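Minutes of the review meeting, Flerkach home robot service

Present: Nantana Ongart (chair), Rattana Boonyarit, Yao-tsung Tse, Sinan Kozan
Apologies: Duangjai Khamphan
Minutes: Rattana Boonyarit

1. Minutes of the last meeting
Accepted with one correction. The offer from Bedoya is for rent only, not for purchase.

2. Garment care trial
Sinan reported from the trial of the Flerkach service in the tiled kitchen. The package on offer covers two arms, installation and remote support, for 1,380 per month. Garment care is sold as an extra task and we asked to see it before we decide. Sinan had put these pictures in the meeting folder:
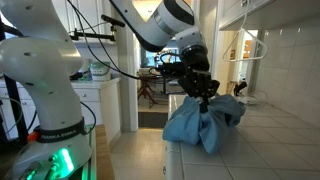
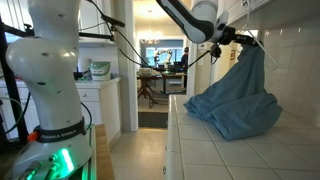 Gripper on the blue cloth in the first two, on the hair dryer in the next one.

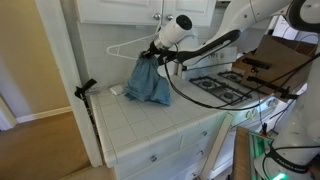

Yao-tsung asked who is responsible if a garment is damaged. The draft contract says only "reasonable care", and he finds this too weak. He would like a fixed sum per item. Nantana agreed and will write to Flerkach.

Rattana asked if the customer must prepare the counter before each task. Sinan answered that the supplier expects this, but the manual does not say it clearly. He also said that the support line was slow to answer on Monday - he waited until the afternoon.

There was a longer discussion about electrical appliances. Yao-tsung wants a written safety statement for any task with a heated appliance. Until we have it, he cannot recommend this part of the service. The others agreed.

3. Comparison with Gollgate
The Gollgate offer has a lower price but the minimum term is six months, and training of our staff is not included. Duangjai had sent her comments by e-mail: she prefers Flerkach if the term can be shortened to two months. No decision was taken.

4. Actions
Nantana - letter to Flerkach about damage and the length of the term.
Yao-tsung - list of questions for the safety statement.
Sinan - ask Jotis whether their insurance covers equipment on trial.

5. Next meeting
In September, at 2 p.m., same room. Duangjai will take the minutes.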